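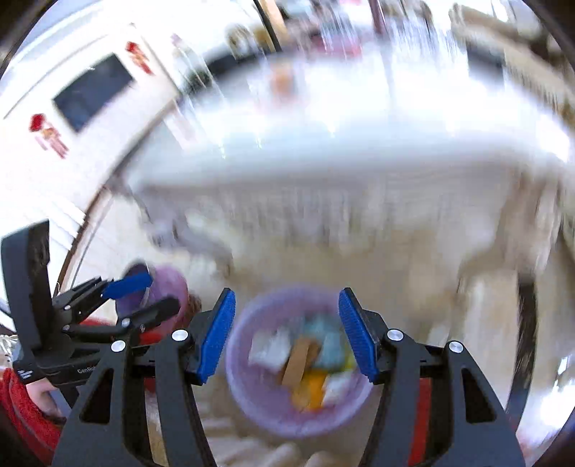 Toy sort at the Mudville room – where we are

September 4, 2018

Quick one this month, the fall flyer has to go out tonight and the printer is making noises again.

The big sort has started. Everything that was in the closet is coming out, getting looked at, and going into baskets. Small stuff first. Blocks, sticks, odd plastic pieces, all the bits that end up at the bottom of things. Lavender baskets are for small pieces ONLY. Please no books in them, no shoes, no snacks. We do the baskets on the floor so the kids can reach and the long table stays clear for puzzles.

How it works. Take a basket. Tip it out, pull anything cracked or chewed, put the rest back. Cracked goes in the trash, not back on the shelf "for later". Not sure what set a piece belongs to? Leave it in the basket, somebody on the Westitz Road side probably has the other half. We will do a matching night once the shelves are finished.

Still to do:
Train track (all of it, sorry)
Dress-up bin
The puzzles with no lids
Top shelf, which needs a tall person and a stepladder

Puzzles – if you can only come for 30 minutes, please do one of these. Count the pieces, write the number on a sticky note, tape the box shut. One missing piece is fine, write that on there too. More then three and it goes in the craft pile.

Money. The bake table brought in $400, which is more than last year. $200 of that is set aside for shelf brackets and new lids, the rest goes to the winter coat rack. Makard Hardware is giving us a discount on the brackets if we pick up before the end of September. Need a car with a real trunk, mine is full of train track.

Donations. We are good for stuffed animals. Really good. Please stop. What we could use: wooden blocks, any size, big crayons, and picture books with all there pages. Drop off at the side door on Nogueira Street, the front one sticks. Nothing with batteries unless you have tested it at home first.

Also wanted, 40 clear zip bags, the gallon kind. We ran out halfway through the farm animals.

Sign-up sheet is on the door by the coat hooks. Mornings are pretty full, late afternoons are wide open. Kids welcome, they are faster at this than we are. Bring a water bottle, the fountain is off till the plumber comes back.

Next item is the parking thing, see over.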